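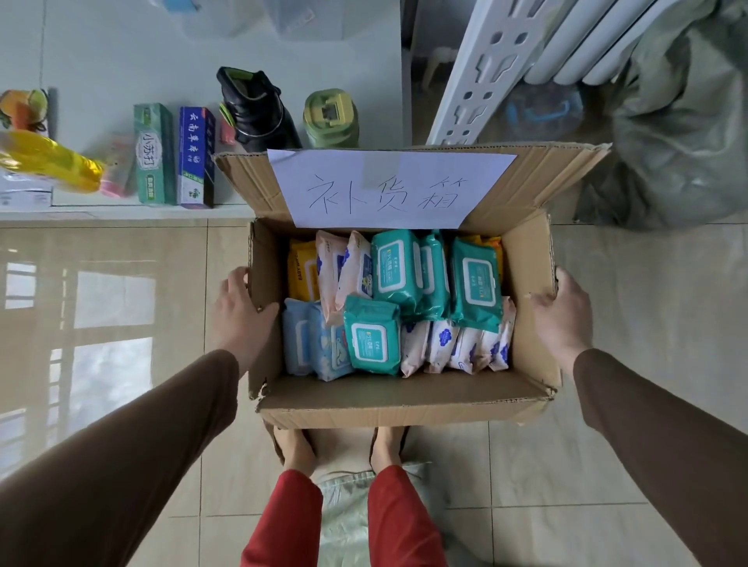 Svenja Stöcker still asks the same thing every time an order comes in: who is going to be out of wipes first? Most of what we do at Cladberg starts with that question.

About Us

Cladberg supplies everyday household and baby care items to small shops, daycares and shared offices. We carry wet wipes, toothpaste, tissues, hand soap, dish sponges and other things that get used up and have to be bought again. We do not sell furniture, toys or clothing.

The company was started by Svenja Stöcker and Refugio Magaña in a rented room behind a print shop. They had 7 customers the first winter, all within walking distance. Today we serve over 400, and we work out of one building on Ayala Street with a packing room, a storeroom and a small office upstairs.

How Restocking Works

Each customer has a shelf list. The list says which items they keep, how many they want on hand, and how low the shelf can get before we fill it again. You can change your list at any time by phone or through Flultico, the ordering page we have used since we moved.

Orders are packed by hand from restock boxes. A restock box is a plain cardboard carton with a handwritten sheet taped to the flap, so it does not get mixed up with outgoing boxes. Baby wipes in soft packs go in upright where they fit, which makes it easier to see what is left. Different brands and designs often share a box. When a box is down to its last row, it goes back to the storeroom - not onto the floor.

Toothpaste and other small cartons are kept apart from the wipes and are added last.

What We Carry

Our current list has 696 items. We review it every February and drop what has not sold. Our own line of unscented wipes, Flullenness, comes in a regular pack and a travel pack.

Delivery and Returns

Orders in by 2 p.m. go out the next working day. Unopened packs can be returned with the packing slip. We cannot take back wipes once the seal has been lifted.

Visiting

The packing room is not a store, but customers are welcome to pick up their own orders - please call the office first and use the side door.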